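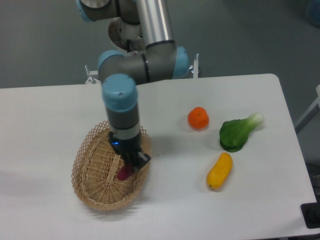

Ignacio Figueroa commented under the June post that an open weave is the wrong choice for play food, that small parts end up poking through the sides, and that he would go back to a solid plastic tub. I said I'd look into it, and these are my notes.

The basket is a Traltov, the oval one, woven wicker, shallow, with an open lattice around the rim and a denser floor. The lattice is where Ignacio's objection applies. The floor is tight enough that none of the Khondokar pieces can get a tip into it, and the rim gaps only matter when something is stood on end against the side. A piece laid flat stays clear of them. The stem on my old Prirkitz pear did catch in the rim once, and it had to be backed out the way it went in. I have since given the pear away.

Four pieces are in use at the moment: the bok choy, the long yellow one (the box insert says squash, my sister says mango), the orange, and the reddish-purple one that passes for a sweet potato or an eggplant depending on who is playing. The purple one weighs 88 grams on the kitchen scale. I didn't weigh the rest.

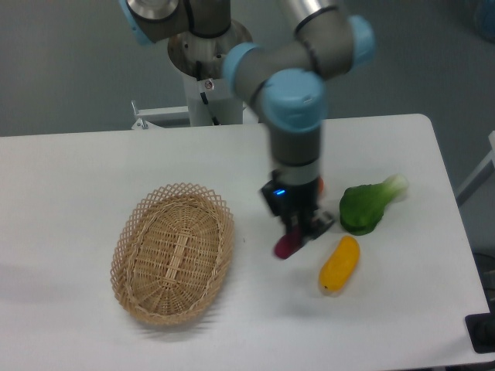
Basket empty on the left, bok choy and yellow squash over on the right.

Loading order turned out to matter more than I expected. With the bok choy in first, the leafy end takes up one side of the oval and everything else slides toward the other. With the purple piece in first, laid on a diagonal, there is a usable pocket on both sides of it. The yellow one goes in next, parallel, and the orange last. The bok choy sits on top with the stalk pointing out over the lip. Packed this way the basket can be carried with one hand — I did two trips down the hallway without losing anything.

The long pieces could also go in square to the oval, across its short dimension. I tried that and they rocked. The diagonal is better.
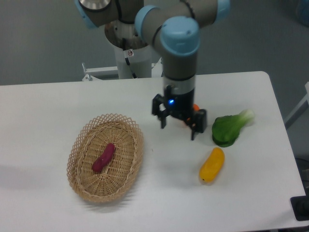 The table

White top, matte, rounded corners. It's a Betik, 118 cm on the long side, bought used from Jovita Varela. The matte surface is the reason I kept it: the basket doesn't skate when something is dropped in off center. I keep the basket on the left half and the loose pieces on the right, with a gap between them, so each piece gets lifted over the rim. Dragging the basket toward the pieces is what wears the braid on the underside, and replacement wicker is a nuisance to match.
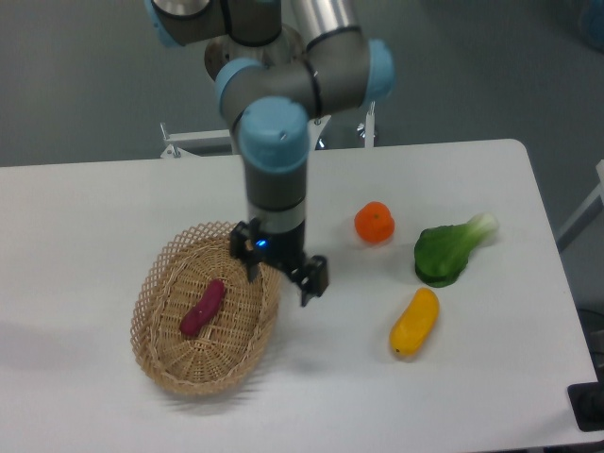 Cleaning the weave

A dry paintbrush, 21 mm, worked along the strands of the floor and then around the lattice. After that the basket gets turned over and tapped on the back step. I don't wash it. The pieces get a damp cloth and go back in after they have dried overnight on a rack.

Ignacio, the tub is still in the garage if you want it. The lid has a crack at one corner.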